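The Fourth Substitute

21/12/2019
By Iolo Wynne

Jenkins read the team sheet twice before he understood that he was not on it. Eleven names, then the bench, and the last name on the bench was Womard, who was eighteen and had trained with the first team for a week.

He had 283 appearances for Pollwood. He had played with a cracked rib against Treda and scored with his shin in the same game, and people in town still brought it up when he bought bread. Now Treda were coming again, top against second, and he was going to watch it in a coat.

The manager found him by the boot rack.

"It's the knee," the manager said.

"The knee's fine."

"Then it's me. I've got four forwards and three places. Last month I had one forward and you all called me a fool for playing him."

Jenkins didn't answer. He had been one of the people who said it.

Womard was sitting under peg 5 with his socks on and nothing to do. He looked sick. Jenkins sat down next to him and told him the Treda center back never turned to his left if he could help it, and that the grass at the river end held the ball up in winter.

"Are you angry?" Womard asked.

"Yes," Jenkins said. "Tie your boots tighter than that."

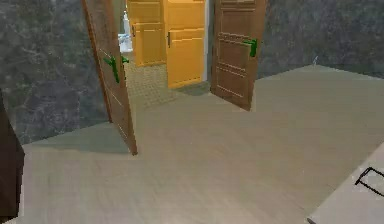
Second Half

It was 1-1 with twenty minutes left. Jenkins sat behind the dugout with his hands in his pockets. The crowd was given over the speaker as 608, the best of the season, and most of them were shouting for a change. A man two rows back was shouting for Jenkins by name. Somebody told him Jenkins was right there in front of him, and he went quiet for a bit.

The manager sent Womard on.

His first touch went out for a throw. His second was a pass to a Treda player. The man two rows back started up again, and Jenkins kept his eyes on the field.

In the 84th minute a long ball came down at the river end. It held up in the grass the way it always did. The center back ran past it and had to stop, and Womard went around his left side and hit it low across the goalkeeper. It went in off the post.

Pollwood won 2-1. The players ran to the corner flag and lay on top of each other, and Jenkins found he was standing up with everyone else.

Afterward he waited until the dressing room had mostly cleared. The manager was picking tape off the floor.

"We've got the cup game next," the manager said. "I don't know my team yet."

"Who's fit?"

"All of you. That's the trouble."

Jenkins took his boots down from the rack. They were clean from the night before. He knocked them together out of habit, put them in his bag, and asked what time training was.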